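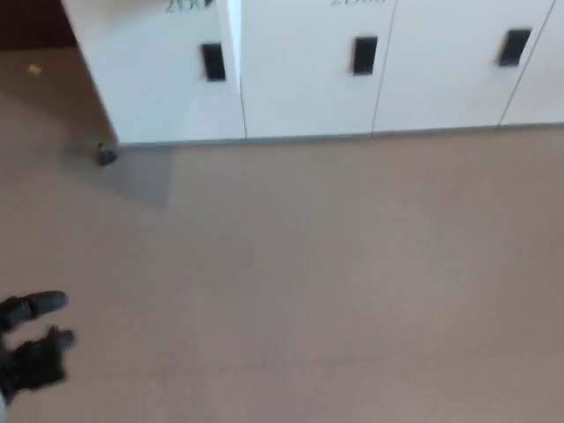 Brostgate Locker Trial

The Brostgate Locker Trial is a comparison of robot hands and head-mounted cameras on the task of opening and closing storage lockers. It was set up by Planov, a maker of arm controllers, together with the Brostgate technical institute, and its first report was issued on 13 Oct 2020. The trial is known mainly for its side-by-side treatment of a five-fingered glove-covered hand and a two-jaw gripper mounted on the same arm, and for its method of scoring a door as a series of separate stages.

Background

Planov had sold arm controllers to packing plants before it began work on machines meant for shared buildings. Its early tests used a single steel door bolted to a bench. Getsemaní Bañuelos, then head of testing at the company, argued in an internal paper that a bench door gave results too good to be trusted. The door was always at the same height, always square to the arm, and never had a neighbor. The paper proposed that later tests be carried out on ordinary lockers in a building in daily use.

The institute at Brostgate offered a bank of lockers for the purpose. Teodoro Becerra of its mechanical department drew up the trial plan with Bañuelos, and the two are listed as joint authors of the first report. Camera work was assigned to Sarahí Arellano.

Equipment

Two hands were compared. The first, called the Serrano hand after its designer, Abundio Serrano, has separate fingers worn under a black glove. The glove was added during early work to give the fingertips more grip on painted surfaces and to keep dust out of the joints. The second, the Womeo gripper, has two flat jaws driven by one motor. It is lighter and closes faster than the Serrano hand, but it cannot hook a single finger behind an edge.

Both hands were fitted to the same arm and run from the same Planov controller. The controller was used in two modes. In the stiff mode the arm holds its planned path and reports an error when it meets too much force. In the soft mode it gives way within set limits, so that the hand can follow the curve of a door as the hinge dictates. The report treats each pairing of hand and mode as a separate entry.

Cameras were carried at the head of the machine, looking down toward the hands. Arellano compared a wide lens with a narrow one, and a fast shutter with a slow one. A wrist camera was considered but left out of the first round, as its cable limited the turning of the Womeo gripper.

Task

Each run begins with the machine standing back from the lockers. It is given a locker number and must approach, take hold of the door, swing it open, withdraw the hand, and then close the door until the latch engages. The contents of the locker are not part of the task.
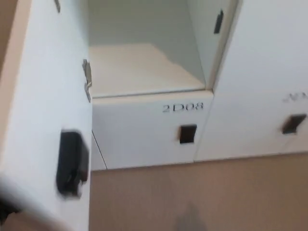
Scoring is done by stage, and a run that fails at one stage keeps the credit for the stages before it. The stages are approach, contact, first movement, full swing, release and closing. An assessor marks each stage from the head camera recording, with a second recording from a fixed camera used where the first is unclear. The full swing is the stage most often sent to the second recording, as a door opened toward the machine, such as the one directly above locker 2D08, takes up a large part of the head view and leaves the latch plate on its inner edge as one of the few small features by which its angle can be judged. Two assessors work apart and compare their marks at the end of each session.

The order of lockers is drawn at random before each session. Upper and lower doors are both included, and an operator may stop a run at any time by releasing a hand switch. Runs stopped in this way are entered in the results with the stage reached.

Results

The first report covers 63 scored runs, of which 39 were completed through the closing stage. The Serrano hand in soft mode gave the best record of the four entries. Its weak point was contact: the fingers were often slow to find the edge of the handle, and six runs ended there. Once contact had been made, the hand rarely lost the door.

The Womeo gripper performed well at contact and poorly at full swing. Its jaws held the handle firmly at a fixed angle, and as the door turned, the handle worked its way out of the grip. Soft mode reduced the fault but did not remove it. In stiff mode the gripper failed at this stage in eight runs, and Becerra recommended that the pairing be dropped from later rounds.

Closing proved easier than opening for both hands. The usual fault was a door pushed nearly shut but not latched - a result that assessors at first marked in different ways. The report settles the matter by requiring that the latch be engaged for the stage to count.

Camera findings

Arellano's section of the report is the longest. It finds that blur in the head view came less from the movement of the arm than from the movement of the head as the machine turned to follow its own hand. A fast shutter reduced the blur but made the numbers on the doors harder to read in poor light. The section recommends that the head be held still from contact until the end of the swing, and that locker numbers be read once, from a distance, before the approach begins.

The white finish of the lockers was found to be a difficulty of its own. With pale doors set side by side, the seams and the dark handles were the main features the vision software could use to tell one door from the next. When the head was tilted steeply downward the numbers passed out of view and the software had to rely on its earlier count of doors. Several errors at the approach stage were traced to this cause, the machine having gone to the correct row and the wrong door.

The wide lens was preferred overall. It kept the floor, the hand and the handles in view together at a greater range of distances, at the cost of some bending of straight lines near the borders of the picture.

Reception and later work

The report was discussed at a workshop held at the institute in October, where Eliseo Varela, an engineer with experience of warehouse machines, questioned the use of a single arm for both hands. He held that the Womeo gripper had been designed for a shorter arm with a faster wrist and that the comparison placed it at a disadvantage. Bañuelos replied that the trial was meant to compare hands under equal conditions, and that a test of complete systems would need a separate plan. A note setting out both positions was added to later copies of the report.

Serrano has since revised the hand, with a narrower first finger intended to enter small handle openings more easily. A second round using the revised hand and a wrist camera was announced by Planov. The stage scoring method was kept without change, so that results from the two rounds could be set against each other.

See also

Robot end effector
Force control
Door opening (robotics)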